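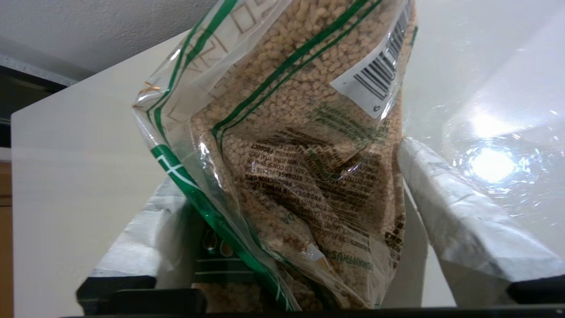 How long does an opened bag of instant coffee granules stay good on our shelf?
Around 40 days if the bag is folded down and clipped, and much less if it stands open next to the kettle.

2021-11-23, pantry bench, dry goods

I start with the answer because people ask me this every week and then I have to search for the page. The 40 is from our own shelf in the Jindby building and not from a book. In July it was shorter, the room was damp and the granules went into one lump before the month was over.

Today's work was the soft bags. The jars and tins were finished last time and I don't repeat them. I wanted to know three things: how the bags keep when they are folded in different ways, how much of the product stays behind in the folds when we pour, and whether the labels can still be read after the bag was handled many times.

On the coffee we don't agree yet. The refill granules came in a clear bag without outer box, and Fotini Kourkoulas says they may be the barley drink and not coffee, because the two are kept in the same drawer and the color is almost the same. I write "granules" in the table until somebody has tasted it. The question on top is about coffee, but I think the answer is good for both.

Setup

White bench top, wiped and dried. Scale from Kumel, set to zero with the empty tray on it. Room at 17 degrees in the morning, I did not look again after lunch. Bags taken from the shelf in the order they stood. I did not choose the nice ones.

Folding

Method A is to press the air out by hand, roll the top down and put the wooden clip. Method B is to twist the neck and use a rubber band. Method C is to put the whole bag inside a Chauke box and close the lid, with the bag folded only one time.

A is the best for daily use. It takes a little time at the beginning, but afterwards the bag stands by itself and it doesn't fall over when you take the one behind it. The clip must sit straight. If it sits at an angle, one corner stays open and you don't notice it, because the film looks closed from the front.

B I don't like. The twist makes many small folds in the film and the granules go inside them. When you open the band again, they jump out over the bench. Also the film becomes white and tired where it was twisted, and on one of the old bags there was already a small hole there. I threw away that bag after I emptied it in a jar.

C is fine for long keeping, but the boxes are big and we have only 3 of the right size. I would keep them for flour and sugar, where insects are the real problem.

Pouring

Thin clear film is more difficult than paper. A full bag wants to bend in the middle when you hold it there, and then the upper part is wide and heavy and the lower part is closed by its own folds. If you pour at this moment, first nothing comes and then everything comes. Better to hold the bag with one hand under the bottom and the other hand near the opening, and to tap it on the bench before opening so the contents go down.

After pouring there is always a rest in the bottom folds. It is mostly the small broken pieces and the dust. I weighed it for the granule bags and got 3 grams in each weighing, which surprised me, I expected that it would vary more. For us it is nothing. But the dust is the part which takes the water first and becomes sticky, so it is good to shake it out before new product is put in the same bag. Or simply do not use the same bag again. I know we all do it.

Labels

With clear bags the print is directly on the film, and when the film is wrinkled the words go with it. Large letters are not better here, they only have more wrinkles in them. If the name runs along the side of the bag and the bag is lying down, you must turn your head and still you guess. The white barcode field is easier to find than the name, but it goes around the side and shines under the lamp. The hand scanner did not want to read it when the bag was round and full. When I pulled the film flat with two fingers it was okay at the first try.

My proposal is a strip of paper tape on the clip, with the name and the day of opening written by pen. Not on the bag. Tape on the bag comes off when the film moves, and then we find it on the floor or on somebody's sleeve. With the clip it can stay, and when the bag is empty you take off the tape and the clip goes back in the tin. Fotini prefers a marker directly on the film. I tried it with the blue one and it came off on my thumb. With the black one from the office it stayed better, but it is hard to read over brown contents. Maybe on the empty flap at the side, where there is no product behind. I leave this open.

Shelf order

I changed the order on the second shelf. Soft bags which are open now stand in front on the left, closed ones behind them. Before it was mixed, and we had the same product open two times. Heavy things (rice, sugar) went one shelf down. Please don't put the bags on their side on top of the others, also not for a short time. The pressure goes to the seam and the seam is the weak point.

The Bunthorpe drawer I did not touch. It is full to the top with tea, and I need somebody to tell me what can go.

Smell

I made a note of this too although it isn't a measurement. The open bag which stood next to the dried onions smelled of onions at the neck, inside it was normal. The onions moved to the closed cabinet.

To do

Taste the granules and correct the table.
Buy more wooden clips, the wide kind. The narrow ones open by themselves on a full bag.
Ask the supplier if the refill also exists in a bag with a zip.
Look at the rolled bags again when the heating is on. I think it will be drier and the 40 can become longer, but I have no numbers for it.
Bring back the small funnel, it was in the paint corner and must be washed two times before food.

Bench wiped, scale switched off, dust from the folds in the bin and not in the sink, because in the sink it becomes brown and stays.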